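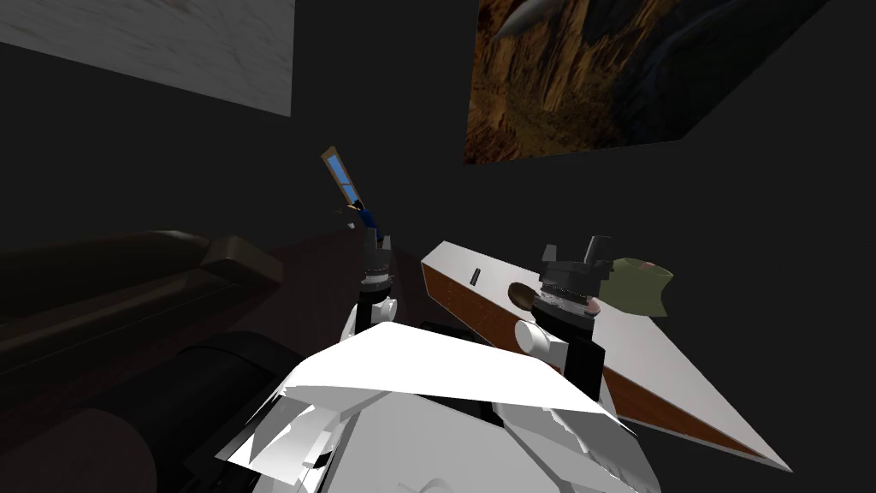
White torso, black grippers, dark walls.

The otter who wouldn't grow up

I was seven when a cousin lent me a worn tape of Adinden, and I must have watched it every wet afternoon until the sound began to wobble. So when I heard that Reijo Ahonen's otter film was getting a proper cinema run again, with its little-seen follow-up Povamley on the same bill, I booked for the Saturday matinee before I'd even asked whether anyone wanted to come with me. (They did. We took up most of a row.)

If you've never met Adinden, it's the one where a young otter leaves her flooded holt and follows the river Purard down to the sea, talking the whole way to a heron who hardly ever answers. It's hand-drawn, it's slow in places, and it has the best rain I've ever seen in a cartoon. Ahonen drew rain as if each kind had its own temper. There's a spitting, sideways sort for the weir, and a fat, lazy sort for the night she spends under the boathouse, and I'd forgotten how much of the story they tell on their own.

Povamley is the odd one. It runs for 46 minutes and goes back to the winter before the flood, which means we know from the start that the holt is doomed and that the grandfather won't be making the trip. I remember hearing that this made it pointless. I couldn't disagree more! Every small job the family does, patching a wall or moving the bedding up a shelf, has a lovely ache to it if you've seen the first film, and if you haven't it's still a funny, snug little picture about being stuck indoors with your relations.

It was made on very little money by Raptis, a studio with five animators and a borrowed camera stand, and you can tell. The same snowbank goes by more than once. A stoat changes colour between one shot and the next. But look at the faces! The grandfather's whiskers droop a fraction of a second after the rest of him does, and it got a laugh every single time.

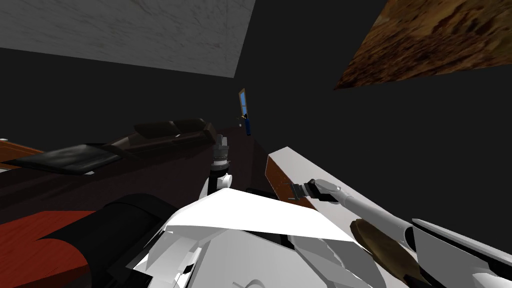

Black leather couch, with a narrow door in the distance.

Then there's the music. Tapio Juntunen wrote for accordion, a small choir and what sounds like somebody blowing across a jug, and his tunes are so plain that you're humming them before the scene has finished. In the first film the river theme only turns up whole at the very end. In Povamley the grandfather whistles it while he's mending a net, gets it slightly wrong and starts again. I'm not ashamed to say I had to borrow a tissue from my niece.

The new prints have been cleaned with a light hand. The greens are greener than on my old tape, the dark scenes under the ice can be followed at last, and there's still enough grain and wobble in the lines to remind you of the pencils. Ahonen drew more than 2,000 pictures for the ice chase alone, and on a big screen you can see where he pressed harder.

My one grumble is the running order. The cinema showed Povamley first, to put the story in sequence, and I'd urge you to do the opposite if you're watching at home. Meet the otter on her river, have a cup of tea, then go back to the winter. Small children may need a cuddle during the flood, which is louder than I remembered, though the five-year-old next to me was more worried about the heron.

Both films stay in cinemas through March, and the choir songs are back on record as well. I've already bought mine.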